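Ticket 115: tidy-up run stalls on the top boards
Opened by: Dela Bawa
Assigned to: Hélène Landry
Project: Sowah (shelf clearing)
Status: open

Dela, 2022-11-06
Hi Hélène, me again, sorry! The Vava build is still sulking over the little shelf. It'll go for the bits on the tabletop quite happily, then it gets to the top boards and just hovers. I left it 40 seconds on one piece before I lost patience and hit stop. Log says "no stable grasp" 2 times and then "target lost". Same code on the Starkalgate bench runs fine, which is driving me up the wall.

Tried so far:
- restarted the planner (no change)
- swapped the finger pads for new ones (no change, but they needed doing anyway)
- dropped the approach height limit to 330 mm (worse, put it back)

Hélène
Could be the shelf edge. There's a thin black rail at the ends of each top board and I wonder if the planner is treating it as a wall. Are you on the April collision map or the newer one?

Dela
Er... April. Oh dear. Loading the new one now.

Dela, later
Right, better but not cured! It commits to a grasp now, then nudges the piece along the board and has to look for it all over again. My six-year-old would have had the lot in a tub by this point (and then tipped it out again, to be fair). Priden keep asking me when it can do a playroom and I keep saying it can do a bit of a playroom, slowly, with me standing next to it.

Hélène
Ha. Nudging sounds like closing speed. Halve it for the upper tier only and leave the rest alone. Can you attach the layout as well? I want to see how near the ends the pieces are.

Dela
Will do, speed first and then a fresh run. Layout attached. If it still pushes them about I'll send you the whole log and go and put the kettle on.
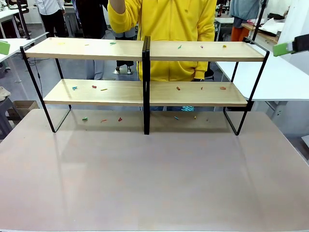

Attachment: shelf layout, small pieces on both tiers and on the table underneath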